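Petit fil sur les annonces de location meublée, parce que j'en ai lu 342 depuis septembre et que je commence à avoir des doutes sur le mot « meublé ».

1/ Premier constat : « chambre lumineuse » veut dire qu'il y a une fenêtre. Pas qu'elle donne sur quelque chose. J'ai visité une « lumineuse » dont la fenêtre ouvrait sur une cage d'escalier. Lumineuse quand la minuterie fonctionne, donc.

2/ Les surfaces. Une agence (Zamudio, pour ne pas la citer) annonçait 20 m². Je suis venue avec mon mètre. On m'a expliqué que le palier était « en jouissance ». Je ne sais pas ce qu'on est censé faire pour jouir d'un palier.

3/ Les charges « comprises ». Comprises par qui ? Chez Doltden, le forfait inclut l'eau froide, l'entretien des communs et un « accompagnement locataire ». J'ai demandé trois fois en quoi consistait l'accompagnement. On m'a renvoyé la brochure.

4/ L'argument du rangement, maintenant. Dès qu'une petite chambre a une armoire, l'annonce parle de « nombreux rangements ». Mesurez plutôt ce qui reste entre le lit et les portes. Si on doit s'asseoir sur le matelas pour attraper un pull, ce n'est pas un rangement, c'est de la gymnastique. 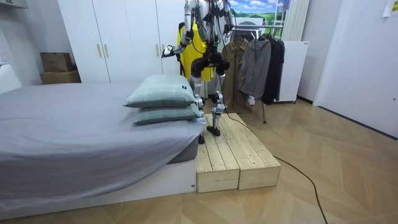

Petite chambre, un lit, une armoire, une estrade basse en bois à côté.

5/ Les estrades, tant qu'on y est. On me les vend comme « un espace en plus ». Je veux bien, mais la surface au sol est la même avant et après, et la hauteur sous plafond a diminué. Demandez à voir dessous, et demandez si ça se démonte.

6/ Vient le loyer « de référence ». Pour deux studios du même immeuble, rue Muselano, même étage : 342 d'écart ? Non, 358 euros. Justification écrite : « prestations supérieures ». Sur place, j'ai trouvé un micro-ondes et une patère.

7/ Araceli Bañuelos, qui a loué longtemps dans le quartier, me dit que j'exagère et qu'un bon état des lieux règle tout. Peut-être. Le sien faisait onze pages et on lui a quand même retenu le nettoyage du four — elle n'avait pas de four.

8/ Je me méfie aussi des avis en ligne. Kevier affiche 3 372 « locataires satisfaits ». Satisfaits quand ? Le formulaire part le jour de la remise des clés. Renvoyez-le après le premier hiver, on en reparle.

9/ Bref, mes visites continuent. Si vous avez un bail meublé avec un inventaire détaillé et sincère, envoyez-moi la page (noms masqués). Je n'en ai pas encore vu.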